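双腕で手先同士を近づけると計画が失敗する(自己干渉判定とハンドの指モデル)

11月

左右のアームにそれぞれエンドエフェクタを付け、作業台の上で手先同士を接触寸前まで寄せる動作を組んでいます。片腕ずつなら問題ありません。両腕を一つのグループにまとめると、最終姿勢の手前でプランナが「goal state in collision」を返します。手首カメラと固定カメラの画像を付けます。 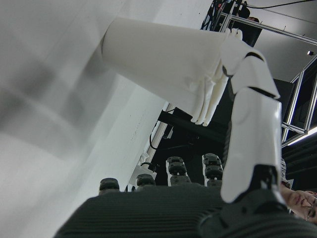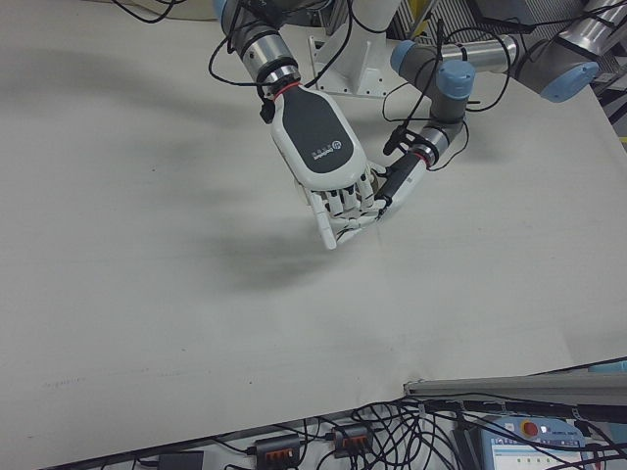
投稿者:Margarida Sampaio
ソフトウェア担当(動作計画・キャリブレーション)

環境は次のとおりです。

・計画:社内ラッパー Kateck 経由でサンプリング系プランナを呼び出し
・干渉判定:メッシュは凸包に置換、全リンクに一律のパディング
・指の関節角:ハンドドライバから 100 Hz で取得
・アームの関節角:別ノードから取得、時刻同期は未確認

2枚目のように指先とエフェクタ先端がほぼ触れる姿勢を目標にすると、20回中14回失敗します。残りの6回は計画が通りますが、経路が大きく迂回します。パディングを0にすると成功率は上がるものの、指の途中の節が相手側に当たりそうで実機では流していません。指だけ判定を緩める方法はありますか。また、1枚目の手首カメラの点群を環境地図に入れると、自分の親指と手のひらが障害物として登録されます。こちらも同じ原因でしょうか。

Rocha

原因は別々だと思います。

まず目標姿勢の干渉。一律パディングをやめて、リンクごとに値を設定してください。アーム本体は現状のまま、指は末節だけ小さくし、中節と基節は残します。許容干渉行列で指全体と相手エフェクタの組を無効にする例をよく見ますが、中節の接触まで見逃すので勧めません。無効にするなら末節と相手先端リンクの組だけ、しかも最後の接近区間に限定します。動作は二段に分けます。

1. 接近前の姿勢まで:通常の判定で両腕同時に計画
2. 接近区間:片腕を固定し、もう片方を直交座標の直線補間。該当する組だけ許可し、終了後に必ず戻す

凸包も見直しが必要です。曲がった指をハンド全体で一つの凸包にすると、指の間の空間が全部埋まります。節ごとに分割するか、カプセル近似にしてください。

次に点群。これは自己フィルタの問題です。手首カメラの視野には自分の指が常に入るので、点群を地図に渡す前に、ロボットモデルの内側にある点を除去します。フィルタ用のパディングは干渉判定用と独立に持たせること。指の関節角の時刻が点群とずれていると、指を動かしている間だけ消し残しが出ます。点群の取得時刻で関節角を補間してください。

Bradby

パディング0で動いたならそれでいいのでは。うちは速度を落として流しています。

Bammont

上の0設定には反対です。手眼キャリブレーションの誤差と関節の遅れがそのまま接触になります。

Rochaさんの手順に一点追加します。両腕の基準座標の相対位置を先に測り直してください。片腕ずつで成功し、両腕で失敗するなら、ここのずれも候補です。モデル上の先端間距離を出力して実測と比べれば切り分けられます。ケーブルはモデルに入っていないはずなので、手首の回転範囲も別途制限が要ります。

Margarida Sampaio(追記)

凸包を節ごとに分け、末節だけパディングを下げたところ、同じ目標で55回計画して失敗は出ていません。点群の消し残しは指の開閉中にまだ少し出ます。時刻の補間は未実装です。基準座標の測り直しもこれからです。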